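Peñalver 301 Anti-Vibration Laundry Pad

Item: Peñalver 301
Category: Appliance mounts and floor protection
Distributor: Brulludwood
Sold as: set of 100 (trade carton) or single set

Overview

The Peñalver 301 is a rubber pad set for use under washing machines, dryers and stacked laundry units. It reduces the vibration passed from the cabinet to the floor and limits sideways creep during the spin cycle. Each set contains the pads for one appliance, a leveling gauge, a printed template and a sheet of adhesive discs for use on smooth tile.

The 301 replaces the earlier Werkton pad in the Brulludwood range. The outer dimensions have been kept, so existing recessed trays and plinths do not need to be changed. The rubber compound is new. It is harder at the rim and softer at the center, which keeps the foot of the appliance from working its way off the pad over time.

Where it is used

Most orders are for upper-floor apartments with timber joists, where a spinning drum can be heard in the rooms below. The pad is also used on concrete slabs, mainly to stop movement on sealed or painted surfaces. It is not intended for floating floors laid over thick foam. On such floors the whole surface moves with the machine, and a rigid plinth fixed to the subfloor should be fitted first.

Stacked units need more care than single machines. The center of gravity is higher, and a small tilt at the foot becomes a larger one at the top of the cabinet. The pad may be used under a stack only if the two units are joined by the maker's stacking kit or built as one cabinet.

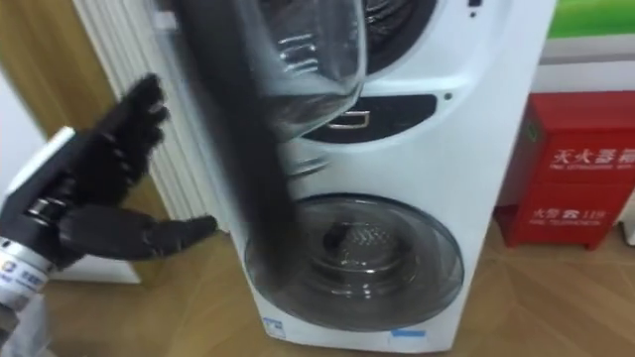
Wall clearance should be measured again after the pads are in place. The appliance will sit higher than before, and the drain hose may need to be moved up in its clip. Check that the hose is not pulled tight at the standpipe and that the supply hoses are free of kinks. If the machine stands under a counter or shelf, confirm the headroom before starting.

Fitting

Disconnect the power and close the water valves. Clean the floor with a damp cloth and let it dry fully. Do not use wax or silicone polish. Lay the template in position and mark the four corners in pencil.

Tilt the appliance from the front and slide the front pads under the feet, then repeat at the rear. This is work for 2 people in every case. A stacked unit must not be tilted by hand — use an appliance lifter rated for the full weight, with the strap across the lower cabinet.

Adjust the feet with the gauge until the cabinet is level in both directions. Tighten the locknuts. Run an empty rinse and spin, then check the level again, as new rubber settles slightly under its first load. Fit the adhesive discs only after this second check.

Transit bolts must be removed before any new machine is run. A machine run with the bolts in place will shake heavily on any mount, and the pads will not correct this.

Notes from testing

Test work on the 301 was carried out at the Fillomance workshop under Haiyan Lü. Pads were tested under front-loading machines with an uneven load of wet towels, on both a timber test floor and a bare slab. The timber floor showed the greater change. On the slab the main gain was in creep, with the pads holding their pencil marks through repeated spin cycles.

Pads left in contact with undiluted bleach became tacky at the surface. Spills should be wiped up at once. Ordinary detergent and fabric softener left no mark.

Specification

Material: dual-hardness rubber, black
Shape: round, with raised rim
Foot type: fixed or threaded, round
Suitable floors: timber, concrete, ceramic tile, sheet vinyl
Not suitable for: floating floors over foam, carpet, outdoor decking
Adhesive discs: included, single use
Warranty: 5 years against splitting or permanent flattening

Some light vinyl floors can be stained by black rubber. A clear barrier disc is available as a separate item and should be ordered with the pads for any white or cream vinyl.

Care and replacement

Inspect the pads whenever the machine is moved for service. Replace the full set if any pad is cracked or if its rim has folded under the foot. Old and new pads should not be mixed under one appliance, as the difference in height will put the cabinet out of level.

Ordering

Single sets ship from stock. Trade cartons are packed to order, with the next production run due in January. Barrier discs and spare gauges can be added to either. For questions on plinths, recessed trays or mixed orders, contact Rodrigo Villalobos at the Brulludwood trade desk and quote item 301.

Data sheet revised December 2018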